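Zilex Hand-Held Gripper Set: Planning and Purchase Information

Updated 2020-12-10

The Zilex set is supplied to laboratories and training centers that record manual tasks for later use in robot programs. It is sold through Skovar and serviced at the Bosman workshop in Nirnmont. Departments preparing an equipment request should read this page before asking for a quotation.

Each set contains two hand-held grippers, one for each hand, with tracking cubes, replacement finger pads and a carrying case. The pads are treated as consumables and should be entered on a separate budget line. A packet of replacement pads is listed under order number 846.

Recording is normally carried out in ordinary rooms with ordinary furniture. Purchasers do not need to budget for a dedicated cell, safety fencing or a compressed air supply. Floor space for the operator to walk around a table, sound overhead lighting and access to wall power should be confirmed with the facilities office in advance. 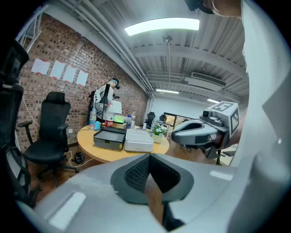 Can a department order a single gripper and add the second one later?
Single grippers are available on request, but the two units of a set are calibrated together before shipment. A gripper bought later must be returned to Bosman with the first one for matching, and the matching fee is charged to the purchaser.

Budget guidance
The list price is $3,000 per set, excluding freight and sales tax. Departments should reserve around 17 percent of the purchase price each year for pads, cables and recalibration. Operator training is quoted separately and may be held at the purchaser's site or in Nirnmont.

Delivery and service
Standard delivery is 14 business days from receipt of a signed purchase order. The Bosman workshop closes for inventory in August, and units sent for recalibration during that month are returned in September. Requests for volume pricing should be addressed to Skovar in writing and should state the number of sets, the delivery address and the preferred payment schedule.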